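Wallari Releases Version 4 of Its Contact Software, Drops Automatic Merging of Duplicate Records

WORNO, December 8, 2018 – Wallari today released version 4 of its contact management software for alumni offices and small fundraising teams. The main change is a removal. Records that look like duplicates will no longer be merged without a person approving the merge.

Most companies in this business are adding automation this year, and their announcements say it will save customers a great deal of time. Wallari made the same promise when it introduced automatic merging in version 3. The company no longer thinks the promise was a good one.

Before starting work on the new version, Wallari pulled 600 automatic merges from customers who agreed to have their records checked. A reviewer compared each pair by hand. In 35 of them, the software had combined two different people. Many were parents and children with the same name and the same home address. Several were married couples who shared an email account. In each case one person's giving history ended up under the other person's name, and most of the offices had not noticed.

Wallari does not claim that these results apply to every database. The customers who took part were mostly small offices with older records, and a larger sample might look better or worse. The company has seen too many accuracy figures in sales material, including its own, to offer this one as anything more than the reason for a design decision.

In version 4, possible duplicates go into a review list. Each pair appears side by side, with the fields that differ marked in yellow. The user can merge the records, keep them apart, or leave the pair for later. A pair marked as separate stays off the list unless someone edits one of the records. Every merge can be undone for 200 days, and the history shows who approved it.

The match score has been taken off the screen. In testing, users who saw a high score tended to click through without reading the records. Whether they read more carefully with the score gone is hard to say. They did take longer.

Customers should expect more work, at least at first. An office that has let duplicates build up for years will open version 4 to a long list, and the software will not shorten it for them. Wallari considered a bulk approval button and decided against it.

Vasiliauskas, the consulting firm that handles setup for many Wallari customers, will offer help with first reviews at its usual hourly rate. Customers are under no obligation to use it, and offices with small databases probably don't need it.

Version 4 also updates the connection to Sumow, the mailing tool. Opt-outs recorded in Sumow now carry over when two records are merged – something customers had every right to expect before now.
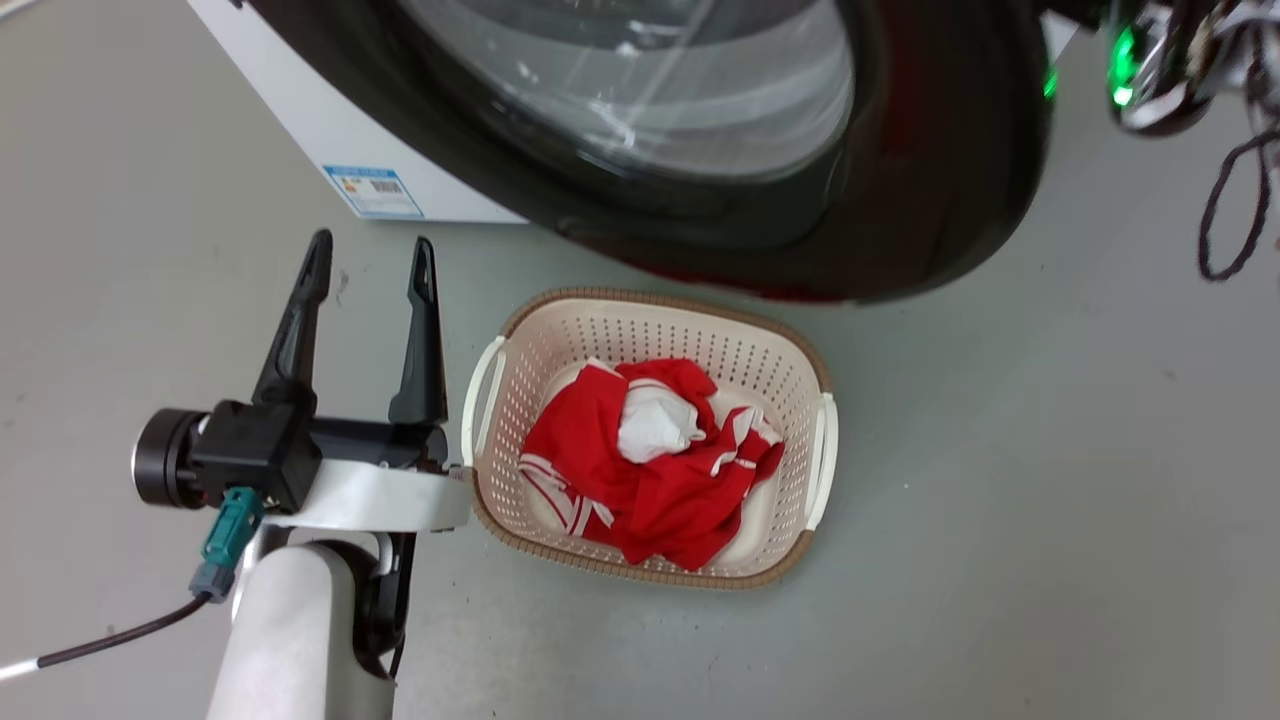

The update is free for current subscribers. Version 3 will receive security fixes until the end of February, and automatic merging will be switched off for all remaining users at that point. Merges made under version 3 cannot be undone with the new tool, so offices that have a backup from before they turned the feature on should keep it.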